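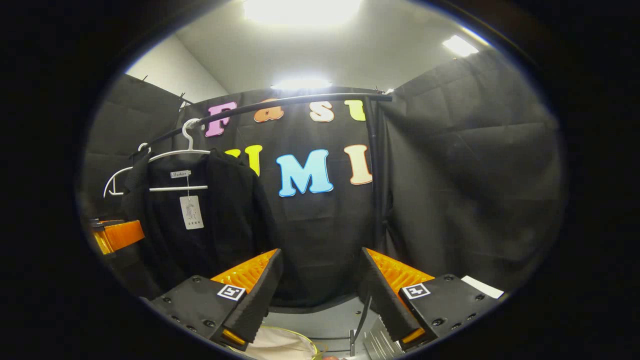 *Gripper view at the rail, black garment on a white hanger*

**Same backdrop in every demo – is that a problem?**

**tidewrack35**

I'm collecting hanging and handling examples with hand-held grippers, the kind with square markers on the fingers and a wide round lens. We have 347 demos so far. All of them were recorded in one booth with black curtains and big coloured letters on the back cloth, "Fast" on top and "UMI" under it.

The letters were put up because plain black gave the tracking nothing to hold on to, and they did help. My worry is the training. Will the policy learn "go left of the blue M" when it should be learning where the collar is? We train on Velix and the arm that has to run it is in a different room with a white wall.

Also, should I throw out demos where the cloth gets pinched in the wrong place and I have to let go and try again?

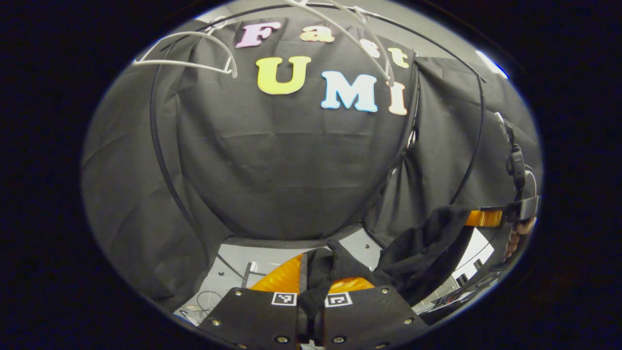
The black cloth is the part I trust least. Against a black curtain I can hardly find the edges of it myself when I play the clips back, so I don't see how the model is meant to. Pale items on the same rail seem easier to follow. I could change the curtain but it means recalibrating, and I'd like to know first if it's worth the bother.

---

**Shigeru Hirano**

Yes, it's a problem, but you don't need to start again. Keep the 347 and record the next lot with the back cloth changed. We did a folding set at Amano with one background and it fell apart as soon as the table was moved. After we had 787 demos over several backgrounds it was usable.

Things I would change, in this order:

- Move the rail between takes. Even a hand's width helps.
- Swap the curtain for something mid-grey with a busy print. You keep the tracking points and black cloth shows up against it.
- Turn off one of the ceiling lights for part of the session. Wide lenses pick up a lot of glare from above.

On the failed grabs – keep them if you recover and finish the task. Drop them if you stop halfway. Tag them either way, so you can train with and without.

Do a test run in the white room before you record more. Two demos there will tell you if the tracking survives.

---

**manis_bench**

just use random crops and colour jitter, worked for me

---

**tidewrack35**

Thanks. Colour jitter is already on. I'll try the grey print in July when the booth is free and leave the letters off for half of the takes.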